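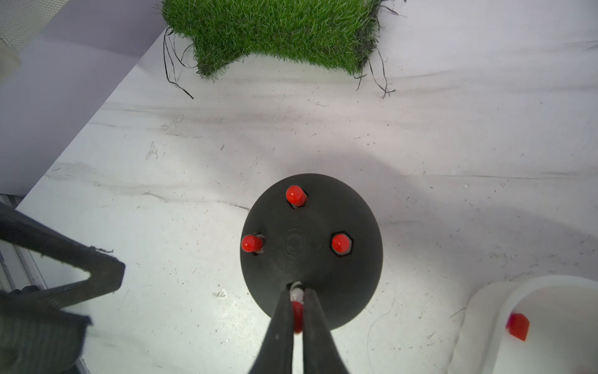

Notice of Findings in the Matter of the Bralwood Ferry Bell

Prepared for the Office of Public Crossings, Zukport
Submitted by Vilja Lahtinen, Examiner

1. The Office received a complaint from Mrs. Songül Kılıçarslan of Upper Bralwood, stating that the bell at the ferry landing had been rung on 20 nights without cause. The complainant lives directly above the landing. She has lived there for most of her adult life and has filed no earlier complaint with this Office or any other.

2. The bell is rung from the Bralwood side to call the ferry across after dark. The practice is older than the Office. Under the Crossings Rules, the ferryman must answer any bell rung between sunset and midnight, and he may bill the Office for each crossing made, whether or not a passenger is found.

3. The ferryman, Mr. Nevzat Oral, submitted bills for all 20 crossings. In the column marked "Passengers" he had entered a zero for each. In the column marked "Remarks" he had entered nothing for the first 17 and, for the last 3, the word "Waited."

4. The Examiner traveled to Bralwood in July and took a room at the Tatlı guesthouse, which stands on the landing road. The room was clean. The bell could be heard from it, as could the river and a good deal of the conversation in the kitchen.

5. The complainant was interviewed first. She stated that the bell was rung late, never more than once in a night, and always the same way: two strokes, a pause, and a third. She stated that she had gone to her window each time and had seen no one at the post. Asked why she had let the matter run to 20 nights before writing, she said that she had wanted to be sure. Asked what she had wanted to be sure of, she offered the Examiner more tea.

6. Mr. Oral was interviewed aboard the ferry. He confirmed the two strokes, the pause, and the third. He stated that ordinary passengers strike the bell until they see his lamp move and that no ordinary passenger leaves a pause. He was asked whether he knew of anyone who rang in that manner. He replied that his brother-in-law, Ilídio Meireles, had done so, and that Mr. Meireles had been the ferryman before him.

7. The records of the Office show that Mr. Meireles held the Bralwood crossing for many years and that he died in the winter, at home, of an illness. His final bill was paid in full. A letter of sympathy was drafted at the time. The Examiner found it in the file, unsigned and unsent.

8. The Examiner asked Mr. Oral what he had meant by "Waited." He stated that on the first nights he had tied up, looked about with the lamp, and gone back. He had been angry. He had believed that children were responsible. Later he had stopped looking about. On the last three nights he had shipped the oars and sat at the landing for the length of time it would take an old man to come down the steps, and then for the length of time it would take the same man to be settled on the bench. Then he had crossed back. He did not claim that the boat sat any lower in the water. The Examiner had not asked.

9. Miss Fadime Dursun, age 9, of the landing road, was interviewed in the presence of her aunt, who keeps the guesthouse. Miss Dursun stated that she had rung the bell. She stated that Mr. Meireles had taught her how, and had told her that it was the proper way to ring for a friend, so that the man on the other side would know to bring the good cushion. She had rung it on the first night to see whether anyone would still come. When Mr. Oral came, she had hidden behind the salt shed.

10. Asked why she had continued, Miss Dursun said that he had kept coming.

11. Miss Dursun was asked whether she had rung the bell on all 20 nights. She said that she had rung it on 7. She was asked again, with her aunt out of the room, and again said 7. She had kept a record in the back of a school copybook, which was produced. It is a careful record, in pencil, and the Examiner has no reason to doubt it. She had been in bed with a fever on the last three nights, and her aunt confirmed this.

12. The Examiner returned to the complainant and put to her the matter of the remaining nights. Mrs. Kılıçarslan was silent for some time. She then asked whether the statement would be read aloud at the Office. On being told that findings are filed and seldom read, she said that Mr. Meireles had crossed to her side on most evenings for a great many years, that he had always rung to be taken home, and that the landing had been very quiet in the spring. She had heard the bell on the first night and had believed what she wished to believe. When it was not rung on the nights that followed, she had gone down the steps herself.

13. The complainant was asked why she had then filed a complaint. She stated that someone ought to write it down.

14. The Examiner finds that the bell was rung without intent to travel, contrary to the Crossings Rules. The prescribed penalty is the cost of the crossings made. The sum comes to 108 plulomen, at the night rate.

15. The Examiner further finds that Mr. Oral has withdrawn his bills. He did so in writing on the morning of the Examiner's departure, stating that the crossings had not been empty and that the zeros had been entered in error. He declined to supply corrected figures. With no bill before the Office, there is no cost to recover and no penalty to assess.

16. It is recommended that the complaint be closed, that the school copybook be returned to its owner, and that the letter described in paragraph 7 be signed and sent. It should be addressed to the ferryman, with one copy to Upper Bralwood.

17. The Examiner left by the evening ferry. A cushion was provided.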